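Speaker notes – "Getting the insoles in straight"
Cluna making evening, 2020-08-09
Slot is 14 minutes, leave a bit for questions

Hello, thanks for having me. Get the water poured before starting, last time I had a coughing fit on the second slide and never got my rhythm back.

Start with the shoes. I've got a pair of walking boots I've been resoling and re-insoling for years, and I want to own up to how many insoles I've ruined along the way. You trim one a bit crooked, you think it'll do, and then a mile up the track there's a fold under your big toe and you hate everyone. Pause here, somebody always nods.

So the question I started with in April was a very small one. Where do you put an insole down while you're working on it? On a flat table it slides about. On your knee it bends. I wanted somewhere for a pair to sit, left and right, side by side, the same way round every time.

(Wanigasekara drawings slide here. Keep it quick, they're only pencil sketches and the first one looks like a toast rack.)

The stand is the bit people ask about, so don't rush it. It's a base, a frame and a flat panel on top, with two foot-shaped trays underneath the panel. The trays have a raised rim, so there's a shallow recess for each insole. I went round and round on how deep to make that recess! Too deep and you're digging the thing out with a fingernail, too shallow and you might as well use the table. I ended up on the shallow side and I still think I could have gone a touch further.

Next two slides, the stand and the table.

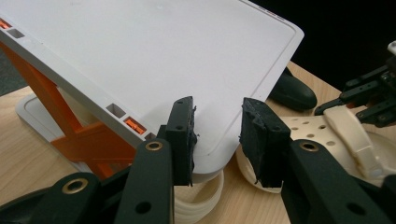
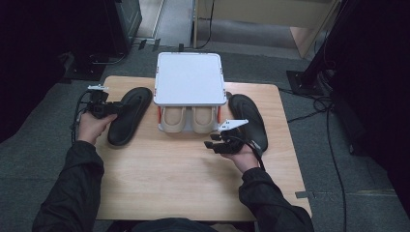

Right, the colour. I get teased about the orange. It was what I had most of on the shelf, and I do rather like it now – you can find the thing in a cluttered room, which in my house counts for a lot. The white was chosen properly, with samples and everything, and of course it shows every fingerprint.

Then the slots along the rim. Ask if anyone has fitted parts together through slots before (hands up, wait for it, don't answer my own question like I did at Skusville). The first version had them a whisker too tight and I split a panel leaning on it. The second lot were so generous that the whole stand rattled when a lorry went past. There's a happy middle and you only get there by making a few bad ones, so keep your bad ones. Mine are in a box and I've brought it along, pass it round at this point.

Cost. Say this clearly because I mumbled it before: the materials for all the tries together came to nearly 400 pounds. The finished stand on its own is a small part of that. I'd have spent less if I'd made a cardboard one first, and I say this every single time and then don't do it.

Bit about left and right. I know it sounds daft but two insoles lying on a table at odd angles are surprisingly easy to mix up when you're tired. I now turn both of them toe away from me before I pick either up. Takes a second. Black ones are the worst for it, there's nothing printed big enough to help you, so I put a chalk dot on the heel.

Drurneo – mention that the files will be on their project page, number 758, and that people are welcome to change the sizes. Mine suits adult feet. Somebody asked about children's shoes by email and I'd love to see that done, I just haven't got small feet to test it on.

If there's time, do the bit about the table. Pale wood, nice to look at, but a light insole foam vanishes on it, so I've started laying a tea towel down for those.

Questions. Likely ones: does it work for heeled shoes (not really, no), can you wash the trays (yes, warm water, not the dishwasher), would I make you one (please don't ask, I've got 12 on the list already).

Remember to collect the box of bad ones before going home.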